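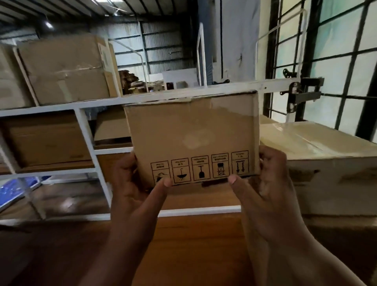
Figure 1. Small carton held at chest height, handling symbols along the lower front face. Packing area, Markutdale.

Pascu perception and planning software
Progress report to Nullosik, period from May to end of August
Prepared by Nabila Ghoneim, Saturday, August 29, 2026

1. Status

Work packages 1 and 2 are complete. Work package 3 (flap state estimation) is in progress and is behind the agreed plan. Work package 4 (motion planning for closing) has started on simulated cartons only. No change to the budget is requested.

2. Orientation from printed symbols

The first version of the pose estimator used carton edges alone. It returned a good box fit but could not tell the top from the bottom on plain cartons, and the planner then chose a grasp on the wrong face. The current version adds a symbol detector that looks for the row of handling marks and uses their layout to settle the orientation.

Fingers are the main difficulty. In Figure 1 both thumbs lie over part of the row, and the umbrella is one of the marks left clear. The detector therefore no longer needs the complete row. It accepts a partial match when at least two neighbouring symbols agree on spacing and baseline, and it passes the remaining doubt on to the tracker as a wider covariance.

One matter is still open. The direction of a single "this way up" mark is not trusted on its own. Cartons are handled either way round during packing and the printed arrows may point down at the moment of capture, so the estimator reports the printed direction and the measured gravity direction as separate fields. Downstream code must read both. Two modules in Pustico still read only the first, and tickets have been raised for these.

3. Flap state estimation

The labelled set now holds 347 sequences of manual box handling. Each sequence is split into reach, grasp, fold, press and release, with a flap state attached to every segment. States are recorded per flap as upright, leaning out, folded in or not visible. The last of these was added in this period after the two annotators disagreed repeatedly over hidden flaps. 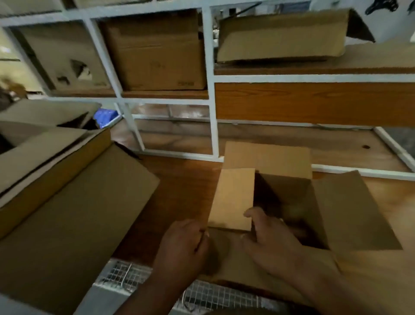 Figure 2. Open carton on the work surface with both hands at the front flap. Three flaps visible.

The case in Figure 2 is typical of those the model gets wrong. One flap is close to vertical, another leans well outwards, and the carton has no visible print to anchor the pose. The back flap comes up to the lowest crossbar of the shelving behind, and the depth segmentation tends to join the two. A plane-fitting step with a size limit taken from the carton model has removed most of these merges. It does not help when the hand covers a fold line.

On the held-out sequences, per-flap accuracy is 90 per cent when the fold line is visible and 59 per cent when a hand covers it. The second figure is too low for closed-loop use. We are testing a short temporal window that carries the last confident state forward until the hand moves away. Early results are better on slow folds and slightly worse on fast ones - the window length probably needs to depend on hand speed.

4. Background clutter

The shelving in the packing area holds cartons of many sizes, and the first tracker would sometimes jump from the carton being worked on to one stored behind it. Track selection now gives weight to hand contact as well as image size. The change is small in code terms but needed a new interface between the hand module and the tracker, described in the design note sent with the previous report.

5. Tooling

Pustico replays a recorded sequence through the full stack and shows the estimated pose, flap states and planned contact points on one timeline. It now supports stepping backwards and side-by-side comparison of two software builds. Export to the planner's log format is not finished.

6. Risks

Annotation of covered flaps remains slow. If the temporal window does not bring the covered case up to a usable level, the planner will have to ask for a second view before each fold, with a cost in cycle time that we have not yet measured.

7. Next period

3 items are planned: speed-dependent window length, correction of the two Pustico modules named in section 2, and a first trial of the closing planner on real flap estimates. The trial depends on the first item and will be moved if that slips.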